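드라이버와 공구 케이스를 작업대 위에 둘지 수납 상자에 넣을지 기준이 궁금합니다

질문
작성일: 5월 31일 금요일
분류: 공구 / 보관 / 작업장 정리

포장 작업 공간을 정리하는 중입니다. 흰색 작업대 옆에 검은색 벨트 컨베이어가 있고, 드라이버는 축이 길고 손잡이가 검은색과 녹색으로 된 것을 씁니다. 지금은 쓰고 나서 작업대에 그냥 눕혀 두는데 자꾸 굴러갑니다. Zilico 타공판을 폭 90cm짜리로 달까 하다가 벽이 석고보드라 보류했습니다.
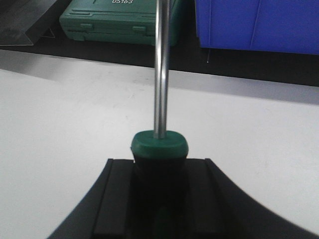
답변 1 (채택됨)

석고보드면 타공판은 미루고 케이스 보관으로 가는 편이 낫습니다. 저는 다음과 같이 구분합니다.

1. 매일 쓰는 드라이버: 작업대 위 거치대. 손잡이가 아래, 날이 위로 가게 세우면 날 종류를 바로 확인할 수 있습니다. 다만 긴 축은 눈높이에 걸리지 않는 위치에 둡니다.
2. 주 1회 이하로 쓰는 것: 공구 케이스.
3. 케이스에 안 들어가는 것: 뚜껑 없는 플라스틱 상자.

거치대는 Pritby 것을 쓰는데 구멍 지름이 맞지 않으면 손잡이가 흔들립니다. 손잡이의 가장 굵은 부분을 재고 2mm 여유를 잡으십시오.
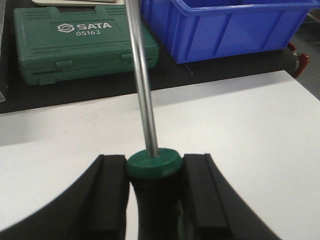

손잡이에 고무가 있으면 여유를 더 줄여도 됩니다. 케이스는 작업면 바깥쪽에 눕혀 두고 긴 변이 앞을 향하게 놓습니다. 세워 두면 열 때 내용물이 한쪽으로 쏠립니다.

답변 2

상자에 다 넣으면 됩니다. 저는 6년째 그렇게 씁니다.

답변 3

답변 1에 대체로 동의하고 벨트 쪽만 보충합니다. 벨트를 임시 선반으로 쓰면 물건이 계속 쌓입니다. 녹색 SATA 05163 케이스, 파란 상자, 크림색 트레이, 음료수병, 종이컵, 가방까지 한 줄에 올라가 있으면 어느 것이 공구이고 어느 것이 포장 대상인지 구분이 안 됩니다.

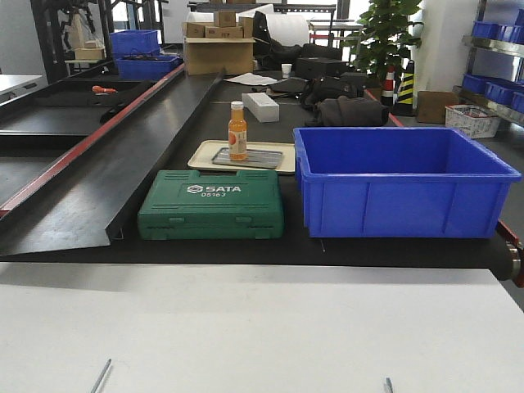

벨트를 비울 때는 음료와 종이컵부터 치우고, 천과 가방류는 다른 곳으로 옮깁니다. 빈 상자는 그다음에 낱개 공구용으로 지정합니다. 컨베이어 위에 낱개 공구를 두지 마십시오. 가동하면 가이드 레일 틈에 낄 수 있습니다. 골판지 상자와 완충재는 공구와 구역을 나누는 것이 맞습니다.

라벨은 Aksoy 내유성 테이프를 썼고 8월 더위에도 떨어지지 않았습니다. 타공판은 석고보드용 앙카의 허용 하중을 확인한 뒤에 다시 검토해도 늦지 않습니다.

조회 1013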